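Workshop Tips: Building a Pair of Hand-Held Grippers and a Table to Use Them On

Filed under: Home automation, Bench work
Posted 2024-12-08

These notes come from the build we have been doing in the shared shop at Keltwood since September. The plan was two hand-held grippers, a table that stays put, and a few ordinary household things to practice on. Most of the tips would work for any small build where you hold a tool that has a cable coming out of it.

Start with the table

Pick a plain top in a light color. Dark tools show up well against it and so do dropped screws. Ours is pale wood and we left it bare. We tried a patterned cloth early on and took it off the same day, as it slid and bunched up under anything with a base.

Fix the table to something. A top on loose legs will creep when you lean on it, and you will lean on it. Metal rail down both sides is worth the money. Tighten the brackets by hand first, check the corners with a square, then go around again with the wrench.

Cover any edge you walk past. Foam pipe wrap from Walby fits over most rail and peels off when you need to get at a bolt.

Choose a first object that gives you trouble

A block or a cup is fine for the first evening. After that you want something with thin parts, where being off by a little matters. A wire display rack is a good one. The arms are thin, they stick out in every direction, and the white wire is hard to see against a light top, so you have to slow down. Secondhand store fixtures are cheap. Check that the post is straight before you pay.

Set the rack toward the middle of the table and leave room on both sides for your forearms. If you have to reach over it, it is too close. 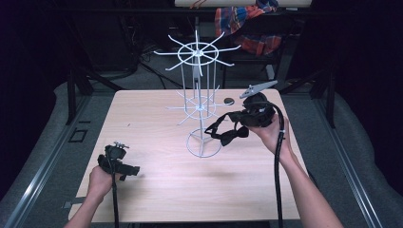
Cables are the next thing to sort out. Let each one drop straight down from the tool and off the front of the table. A cable that runs across the top will catch on whatever you are working on. Leave enough slack that you can lift both hands to shoulder height without feeling a pull, and no more than that. We cut our first pair at 12 feet and spent a lot of time stepping over them.

Do not hold cable with tight zip ties. Hook-and-loop strap is better. You can open it with one hand, and it does not pinch. Buy it on the roll.

On the floor, keep cables behind the table or along one side. If you have carpet, the hook side of the strap will grip it well enough to keep a cable from wandering.

Printing and padding the fingers

Print the fingers solid, or close to it. Ours broke at the bolt holes when we used a light fill. Lay them flat on the print bed so the layers run the length of the finger. It takes longer and uses more support, but the part will bend a little before it snaps.

Print the bolt holes slightly small and clean them out with a drill bit turned by hand. A power drill heats the plastic and leaves a ragged hole.

For the pads, soft rubber sheet does the job. Some notes on getting them to stay on:

Cut the pad with a new blade and a steel rule. Scissors leave a slanted edge.
Wipe the plastic with rubbing alcohol and let it dry.
Scuff the back of the pad with 120 grit paper.
Let the pad stand a little above the plastic so the rubber touches first.
Clamp overnight. We clamped for an hour once and had a pad slide off to one side.

Make pads in pairs and replace them in pairs. One new and one worn will twist a thin part as you close on it.

Before each session, open the jaws all the way over the bare table and look at them. Both pads should be square to each other. Wipe off crumbs and dust. If one finger leans, the usual cause is the lower bolt.

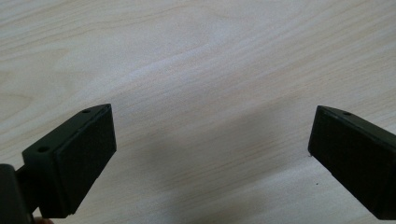 A reader in Dukdale wrote in to say that rubber sheet went shiny after a few weeks and stopped gripping, and that a strip of shelf liner held on with double-sided tape had done better and cost less. "I change it when I change the vacuum bag," the note went on. "Takes five minutes, and I don't have to wait on glue."

Shelf liner is a fair choice if you change it often. We tried it and found that it tore on wire ends, so we went back to rubber. A light rub with sandpaper takes the shine off. If you only handle cups and boxes, use the liner.

Handles and weight

Hold the gripper for ten minutes before you decide that the handle is done. Anything feels light for one minute. Our first handle was too thin and made the hand cramp. We wrapped it with bicycle tape, liked the size, and printed the next one to match.

The two grippers do not have to weigh the same, but know which is heavier and rest that arm more often. The finished build came to 114 parts with the fasteners counted. Keep a list. When you take a tool apart for cleaning, the list tells you what is still on the floor.

If you add anything on top, such as a plate or a mount, put thread locker on the screws. Use the blue kind, which comes undone with hand tools. Red needs heat and will ruin a plastic part. 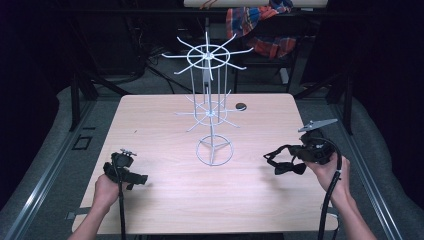 Practice with the rack goes better if you work from the outside in. Go to the tip of an arm first, close slowly, and let go without moving the base. Then try the lower level, where there is less room. Keep the jaws open no wider than you need. Wide jaws hit the arm next door.

If the base slides, put a few dots of removable putty under the ring. Do not tape it down. Tape leaves residue on bare wood and you will be scraping at it with a plastic card.

Keep a log. Ours is a spiral notebook with the date, what we tried, and what came loose. We count each close of the jaws as one and had reached 3,341 when the first spring gave out. It was a cheap spring from a mixed pack. The replacement came from Pimentel and is a little stiffer — go easy on the trigger if you fit one like it.

Light

Light from above and spread out is best. One bright lamp at the side throws a hard shadow right where the pads meet the work. We use two shop lights hung side by side. If the top looks washed out, raise the lights a foot before you buy dimmer bulbs.

Putting away

Unplug at the wall end first. Coil each cable in loops as wide as a dinner plate and strap it once. Leave the jaws open so the springs are at rest. Wipe the table with a barely damp cloth along the grain, and dry it right after.

Spare pads go in a jar with the lid on. Write the thickness on the lid.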